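Workshop tips: software for a tidying arm

Notes collected from the bench, mostly on perception and planning. They assume two arms, parallel grippers and a camera on the head. Last revised 3 February 2020.

Lock the exposure before you calibrate
Auto exposure shifts when an arm moves in front of a white surface, and the marker corners shift with it. Set exposure and white balance by hand, save both values in the same file as the camera matrix, and load them together. Ludger Brinkmann keeps the two in one file called belitz.cfg so that neither can be updated alone.

Wipe the lens, then check the error
Use a dry microfiber cloth. Run the reprojection check afterward. If the error is over 2 pixels, recalibrate. Do not widen the tolerance in the planner to hide it.

Model the shelf as boards
A single box around a shelving unit blocks every reach into it. Measure each board and each upright with a tape and enter them as separate thin boxes. Add 30 mm of padding on the front edges only. Padding on the undersides closes the gap between shelves and the planner will report no path.

Keep soft things in their own class
Plush toys and cushions have no useful edge for the gripper to center on. Give them a wide opening, a slow close and a current limit. Kurniawati Wijaya found that one "soft" label with one set of limits did as well as six labels for different toys, and it took far less upkeep.

Treat cords as an area
Segmenting a single cord out of a pile is slow and usually wrong. Mask the whole tangle, mark it as a no-grasp zone and plan for whatever lies outside it. Eyeglasses on top of cords go inside the mask too. Pick those up by hand.

Log the gripper width
Write it at 200 Hz with the same clock as the camera. A width that keeps falling after the close command means the object is slipping or squashing. Run 3817 in our Jimley logs is the one to look at for the difference.

Order the picks from the front
Sort by distance from the front edge, then by height. On a crowded desk this keeps the forearm out of space that has not been cleared. Re-detect after every pick, as neighbors tend to roll or lean.
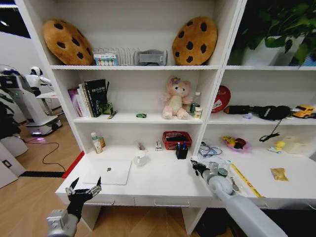 The sort breaks down where a tall item stands ahead of a low one. Our fix is a small penalty for any object whose approach line passes over a taller neighbor. Margarida Meireles wrote the first version in Komell, and the weight has not been changed since June.

Park the idle arm
Give the second arm a fixed parking pose and add it to the collision model as a static object. Planning both arms at once is worth the time only when both have to move.

Name places plainly
"Left section, middle shelf" survives a change of furniture. Coordinates do not. Keep the names in a plain text list and let the software look up the numbers.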